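Saodah Ngui @saodahngui · 1/2/21

ok so I finally hit the 528 mark in Gosside (that's my reputation with the harbor guild, for anyone who doesn't play) and I have OPINIONS about fishing

first one: stop selling your raw catch to the guy on the dock. I did it for weeks. He pays next to nothing and he's standing right there so you just do it. Walk up the hill to Savemora and sell there, same fish, way better price

the walk is boring, I know. I put music on. If you unlock the goat path it's a lot shorter but you need two rope bundles and the rope lady only shows up when it's raining

second: smoke your eels. Please. A smoked eel stacks, a fresh one doesn't, and your bag is tiny until you do the Głowacki quests

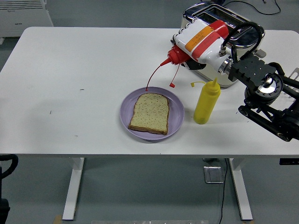
speaking of Głowacki - do the lighthouse quest before the bakery one!! I did them backwards and got locked out of the bigger bag until I'd finished the whole ferry chapter. I carried eels around one slot at a time like an idiot

if you already did the bakery first, you can still talk to his sister at the mill. She gives you a smaller pouch. It's not great but it holds bait and that frees up a row

third, and people are going to fight me on this, the gold rod is not worth it. I saved up for it all through October. It casts further, sure, but everything worth catching is close to the rocks anyway

spend the money on the second smoker. Two smokers going overnight and you wake up to a full crate, then up the hill, then sell, then go back to bed if it's that kind of morning

my best single trip so far was 134 eels, all smoked, all sold before the shop closed. I yelled so loud the dog left the room

oh and Sakiswood. Everybody keeps asking if you can fish there. Yes! The pond behind the chapel, but only after you've cleared the reeds, and you need the good sickle for that, the rusty one just bounces off

the pond has those little silver ones the cook wants for her soup chain. Don't sell them! I sold mine and had to go back and start over, and they take forever to bite

still haven't figured out the night market. I've gone three different nights and the stalls were all closed. Is it a moon thing? A guild rank thing? If you know, reply and tell me, spoilers are fine

will post my smoker setup later, I need to move a fence first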